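Skisorard 571 Dry Powder Dispensing Container
Product group: Bench storage and dispensing
Manufacturer: Gunolari
Status: In stock

Overview

The Skisorard 571 is a refillable container for dry, free-flowing powders and fine granules. It is intended for workshops, school labs, craft studios and small packing rooms where the same powder is used many times a day and has to be kept free of moisture between uses. Typical contents are talc, baking soda, fine salt, pumice powder, dry pigment and powdered graphite.

The body is a straight-sided cylinder with no shoulder. Powder does not collect under a rim, and a flat scraper reaches the whole inner wall. The cap is a two-part screw closure with a replaceable gasket. Caps are supplied in four colors so that contents can be sorted by color at the shelf.

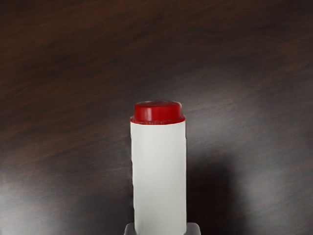

White cylindrical container with glossy red lid, unlabeled.

Cap colors

Red, blue, yellow and gray caps are stocked. Custom colors are made to order, with a minimum quantity of 2,000 caps. The color has no fixed meaning and is assigned by the user. Bodies are supplied in white only. All caps fit all bodies in the 571 series, including bodies made before the gasket change described below.

Specifications

Nominal volume: 571 ml
Body shape: cylindrical, straight wall
Body material: polypropylene
Body finish: matte, white
Cap finish: gloss
Closure: screw, 2 turns to full seal
Gasket: silicone, replaceable
Maximum content temperature: 80 °C
Dishwasher: body and cap yes, gasket no
Stackable: no

Filling

Fill through the open neck with the cap and gasket removed. Leave a gap of one finger width below the neck. Overfilled containers will not seal, as powder is pushed into the thread when the cap is turned down. If this happens, back the cap off fully, brush the thread clean and refit. Do not use oil or grease on the thread.

Powders that settle should be topped up after a day. Tap the base on a firm surface two or three times before topping up. Heavy powders such as iron oxide pigment may be filled to half height only where the container will be lifted by the cap.

Dispensing inserts

Three inserts are available and are ordered separately. Each one presses into the neck under the cap.

Darko F: fine sieve, for talc and dry pigment.
Darko M: medium sieve, for salt and baking soda.
Darko S: single slot, for granules and coarse pumice.

Inserts are removed by lifting the tab with a fingernail or a flat blade. The F insert will clog if used with damp powder. Rinse it from the back, let it dry overnight and refit. Inserts from the older Isora range have a smaller outer diameter and will drop through the neck. 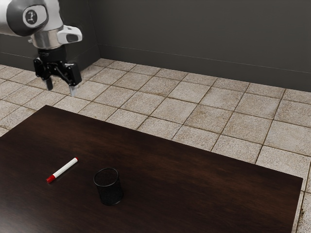 Shelf and bench placement

Place the container on a level surface. The base is flat with no foot ring and will slide on a polished top if pushed near the cap. An adhesive base pad is available under accessories. Containers should not be stored above a radiator or in direct sun, where the air inside expands and can force fine powder past a worn gasket.

Labels stick best to the lower half of the body. Wipe the surface with alcohol first and let it dry. Paper labels will lift at the corners after repeated washing; use film labels where the container is cleaned often.

Gasket change

The gasket profile was changed from flat to ribbed in December. The ribbed gasket fits all earlier caps. Flat gaskets are no longer made, and remaining stock is sold under the old order code until used up. Expected gasket life is roughly two years in daily use. Replace it sooner if it shows cuts or has taken a permanent set.

Not suitable for

Liquids, solvents, strong oxidizers, or any powder that gives off gas in storage. The container is not vented. It is not child resistant and must not be used where a child-resistant closure is required by law.

Accessories

Ribbed gasket, pack of five
Base pad, adhesive, pack of ten
Film labels, blank, sheet
Flat scraper, long

Technical contact: Girish Bansal, Bench Products
Page revised October 27, 2025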